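Privel Drying Cabinet Sachets, Pack of 13

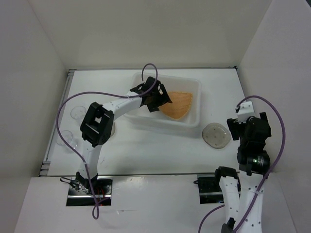

Irnau Community Darkroom, Supplies and Loans

Privel sells these as "the end of damp paper." We don't go that far. They are sachets of desiccant, they pull moisture out of a closed box, and after a while they stop. The pack says each one is good for 200 days. Ours were spent well before that in August, and Firouzeh Sadeghi, who weighed them every Thursday, got nothing like the claimed figure from any of them.

What you get: 13 sachets, a humidity card, a leaflet in small type. The card reads high next to our dial hygrometer, so treat it as a rough guide.

Price to members: 19 per pack. Single sachets are not sold separately, please stop asking Stepan.

Use them for: opened boxes of fiber paper, negatives in sleeves, lens cases. One sachet per box is plenty if the lid fits. If the lid doesn't fit, don't bother.

Do not use them for: prints that are still tacky, or anything you plan to open twice a day.

Recharging: the leaflet says a low oven for two hours. We tried it. They came back, but weaker, and one seam split. The leaflet also says "unlimited cycles," which I would like to see somebody prove.

Compared with Druditz: the Druditz tub costs more, lasted longer in our cupboard and can't be recharged at all. If you only print in winter, buy the cheaper one. If you store color paper through the summer, I'd pay for the tub.

Returns: unopened packs only. Ask for Carleen Prendergast at the supplies window.

Stock: low until March.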